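Wekar tabletop arm kit, second version
Sold as a kit of parts by the Trollthorpe shared workshop

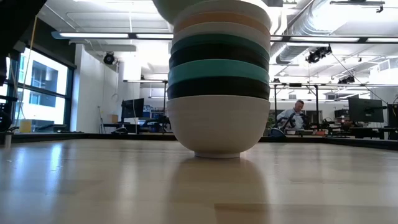 The Wekar is a small arm for people who want to build their own at home or on a shared bench, and who would like it to pick up ordinary household things when it is done. It bolts or clamps to any flat top that doesn't flex. We use bowls for most of our trials. The white one at the bottom of the stack has a narrow foot ring and is the widest of the lot, so it makes a decent base, and the mixed colours above it (black, teal, peach, cream and so on) give a cheap webcam plain edges to find. Nested bowls are a fair test for a home-built arm, as the rims sit close together and the fingers have very little to get hold of. Glossy table tops throw a reflection under the bottom bowl, so mask that part of the picture in the software or put a cloth down.

What you get

Base plate, turntable and bearing
Upper and lower links, cut and drilled
Joint motors with leads
Two-finger gripper with spare rubber pads
Controller board, loaded and tested
Power supply with UK plug
Bag of fixings, hex keys and a printed build guide

What you need to find yourself

A computer with a spare USB port, a camera if you want the arm to see, a small screwdriver, side cutters and two clamps if you are not bolting down. The guide assumes you can crimp a connector. If you can't, ask for the leads ready made when you order. There is no extra charge but it adds a few days.

Building it

Most people take two evenings over the mechanical side and another over the wiring. Do the base first and check the turntable moves freely by hand before any motor goes on. The second link is handed – the countersunk holes face outwards – and it will go on the wrong way round without complaint. Noemi Ruiz-Ortega rewrote that page of the guide after building one backwards, and the drawing is now much clearer.

Leave the gripper until last. Set the finger gap with the card gauge in the fixings bag, then fit the pads. For thin rims, use the soft pads. The harder ones are for boxes, tins and blocks.

Software

The controller takes plain text commands over USB and there is a set of Python scripts to start from. The main one is called Dvorak and runs a simple pick and place loop: find the rim, come down beside it, close, lift, move, open. Lyle Nakamura looks after the scripts and has kept the settings in one file. The positions in it are for our bench, so run the set-up script on yours before trying anything breakable. Start with plastic.

Position log holds 2000 moves, then overwrites the oldest.

Changes from the first version

The turntable bearing is larger and the base no longer rocks at full reach. Motor leads now leave from the back. The emergency stop button is on its own cable, so it can sit by your hand. Owners of the first version can buy the bearing and base plate as an upgrade, part number 2448. The old links fit.

Known problems

The wrist motor buzzes when it holds still with a load. It does no harm. Some 3 kits from the January batch went out with short gripper screws. If your fingers work loose, send us an email and we will post longer ones.

Ordering

Kits are packed by hand in small runs. You can collect from the workshop or have one posted, and we also keep a few at Plutport for anyone nearer there. Spares are sold singly. For build questions write to Hollis Begay, and for orders and returns write to Roscoe Strickland. Please give the number stamped on your base plate.

Page last changed Aug 3, 2020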